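4. Checking what the wrist camera sees

Okay, the sim is up and the Brullholm planner is talking to it. Before you let it plan a single grasp, go look through the wrist camera in the Drokville viewer. I skipped this my first time and lost a whole evening to a bad camera offset, so please don't skip it!

1. Open the viewer on port 1372 and pick the wrist view.
2. Jog the arm over the blue bin and leave the fingers a little open. Both tips should show up, with a gap between them.

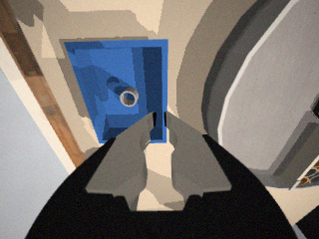 Figure 4-1. Wrist view at the blue bin, one hollow piece inside.

3. Type seed 472 so your shadows fall the same way every run.
4. Move over to the big round gray container and turn on the ring detector. I like to start with the rings bunched up (it's the harder case). 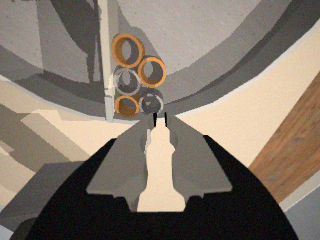 Figure 4-2. Orange and gray cylinders packed together by the divider.

Note: If two touching rings come back as one, raise edge_split to 3. The gray ones on a gray floor are the usual troublemakers, and shadows inside the openings can fool it too.

5. Set the Flerkalside mask to "fingers" so the detector ignores the gripper. Then bring the tips right up to the lowest ring in view and check that the ring still gets its own outline.
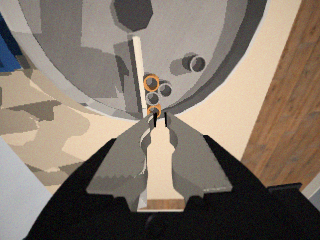 Figure 4-3. Fingertips overlapping the lower orange ring.

Caution: Keep plan_on_detect off until step 5 passes 2 times in a row. With it on, the arm goes for the first outline it gets, good or bad.

6. Save the profile and go on to section 5, grasp scoring.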